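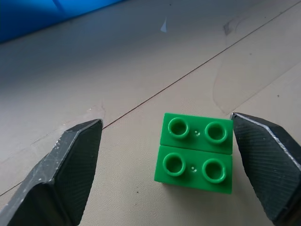 Green was always my sister's color, so of course I wanted it for the town hall. I was building Werent, population 26, mayor me, and you can't run a town without a decent town hall. I gave it two green bricks and declared it open. She said it looked like a bus stop. I said bus stops don't have mayors.

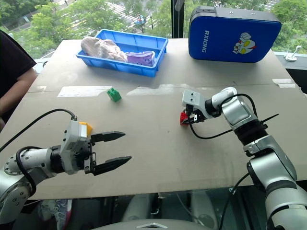
The red brick was the fire station, and I'd already promised everybody a bakery - I even had the name, Savon, which my sister says is French for soap. Well, it was on the sign by then! The people of Werent can eat soap rolls until the next election.

We use cookies to improve your visit. Accept | Settings

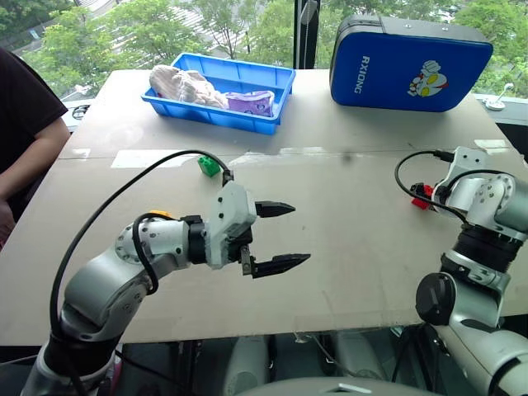 So she asked where the river went, and I hadn't thought about a river at all. I told her it was 40 miles off and very cold. She moved there that afternoon - took the bakery with her, too.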